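Fake Skin, Fake Blood: Pad Practice at Furkcombe

Text and captions by Janelle Yap

I have been rude about practice pads on this site before, and a few readers wrote in to say I should go and look at some in use before being rude again. Fair enough. The pads at Furkcombe come from Skillside, who say they behave "just like the real thing." I've read that line on the packaging of nearly every pad I've handled, including one that tore like wet bread, so I went in expecting very little.

Click through for the large versions.

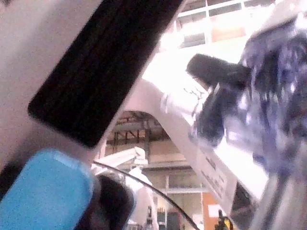 A thin black cable, a great deal of glare, and small print that's too blurred to read.
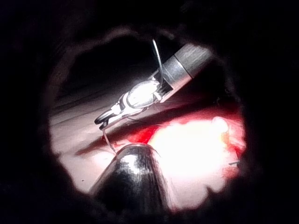
The jaws slightly open over the pale surface, with thread looping up near the collar of the shaft. I'm told you learn to love managing the slack. I have my doubts.

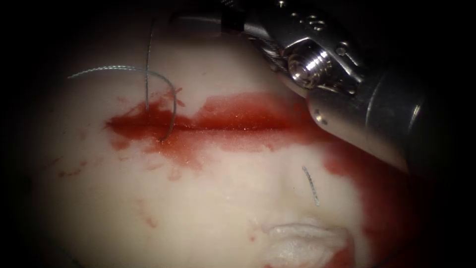 The cut, the red, and two strands of grey braided suture at the left end. I'll give them the shine. The color I'm less sure about.
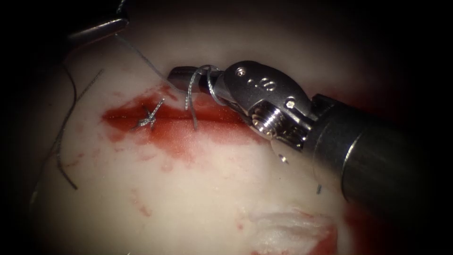
Curved needle by the jaw, with a short strand going down into the pad at the edge of the red.

The pad

My main complaint about synthetic tissue has always been that it's too polite. You push a needle in and the material closes up around it, and if you come out in the wrong place it doesn't punish you much. Real tissue swells and shreds and slides over whatever is under it. A pad sits there.

The Skillside pad is better than most at looking the part. It domes a little, which I like, because a dead flat pad teaches you to work on a table top. It is also very pale. I asked if there was a darker one and was told it was "in development," a phrase I first heard about a different pad when I was still in school. People come in every shade there is and the pads come in cream.

How does it hold a stitch? I pressed and pulled at a spare one for most of a coffee break. With a gentle pull the edge of a cut holds. With a rough one, the thread starts to work its way through like a cheese wire, and I'd say it does so a bit late. A beginner could get away with too much tension on this thing and feel pretty good about it. The leaflet calls this "forgiving." I would call it a fault, but then I don't sell them.

The red stuff

There is a school of thought, led by a trainer called Dimaculangan whose handouts still get passed around, that you should never practice a closure on a clean field. Put some fluid down, lose sight of your edges, and find out what you know. I agree with the idea. I'm less convinced by the fluids.

Mix it too thin and you've got fruit punch running off the pad. Mix it too thick and it sits there like jam. The good ones thin out to orange at the margins and stay dark where they're deep, and still none of them clot, so you never get that tacky stage where everything sticks to everything. It also gets into the cut and stays there. By the third or fourth go on one pad you can't tell old stain from new, and at that point it's fair to ask what you are looking at when you grade the result.

Fetetska, the brand most often recommended to me, claims to wipe off with a damp cloth. I tried it at home on an old pad and on a kitchen counter. The counter came clean. The pad is still pink.

The thread

Grey braid is a sensible choice for practice. You can see it against cream and you can more or less see it against red. What I don't like is how often people keep using a length after it has gone fuzzy. Once the braid roughs up it drags through the pad, and then you get folks blaming the pad for the drag. Cut a new piece! It costs very little next to everything else in the room.

Tail length is the other thing. Leave the tails too long and they wander into the next stitch. Too short and the first throw slips out, and you get to start over. I have seen charts for this. I have never seen anybody follow one.

About those numbers

The current Skillside leaflet says the pad was tested over 2,549 needle passes. It doesn't say how many pads that was spread over, who did the passing, or what counted as a failure. An earlier leaflet, which I still have in a drawer, says 1,256. Same pad, same part number, same photo on the front. I wrote to ask if they had simply kept going or had started again, and got a nice reply thanking me for my interest.

My own testing is a lot smaller and I won't pretend it is science. I had 2 pads, used both sides of one, and made 7 cuts in total. The short cuts kept their edges. The long ones began to gape in the middle after I'd reopened them, and one split past its end when I bent the pad to look inside. Bending it was my fault. Somebody in a class will do the same on day one, though.

Would I buy one?

For a first course, maybe. The surface is convincing enough to look at and it takes a curved needle without a fight. I would want fresh pads more often than the budget usually allows, and I would want whoever is teaching to say out loud that the pad is easier than it should be. If all you ever sew is cream rubber with red fluid on it, you'll get good at cream rubber with red fluid on it. Some of that will carry over. I'd like to see somebody measure how much before it goes on a box.

Pictures may be reused for teaching as long as the captions stay with them, complaints included. If you have a pad you think would change my mind, the address is on the contact page. Please don't send used ones. It has happened, and the envelope leaked.

Next gallery: knot boards, Friday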